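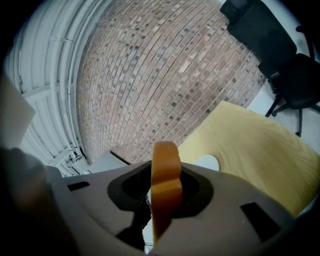

*Orange finger, gray shell, brick wall. Open day at Corkgate, February.*

So I finally made it to the Corkgate open day, and my feet are killing me! I got there later than I meant to (missed the exit, then sat behind a truck for ages) and the sign-in sheet was already on its second page. Elfriede Hofstetter had saved me a cup of coffee and a name tag with my name spelled wrong. I wore it all afternoon anyway.

They were showing the hand-held gripper, the one they've nicknamed Zumby. I'd only heard about it from Nikola Kołodziej, who goes on about it at every dinner, so it was fun to meet the thing in person. You hold it, you do the job yourself, and the camera on it records everything so a robot arm can learn from it later. Nikola told us they want 2,000 recordings of one job before they even try training. They have 269. He looked tired saying it.

I love that orange plastic – it looks like hard candy when the light catches the top edge. The shell is plain gray and wider than I expected.

Then I got a turn! Seven minutes each, with Nikola calling out the time. My task was picking up a sponge and dropping it in a bowl, and I squeezed way too hard on the first go and shot it onto the floor. A kid behind me laughed and then did it perfectly. Second try was fine. By the end I'd stopped thinking about my wrist, but boy, can I feel it tonight.

Elfriede wants me back for the next one, and I said yes before checking anything. Need to look at the calendar, email her about parking, and find out where I left my gray scarf – I think it's still on the hook by their coat rack.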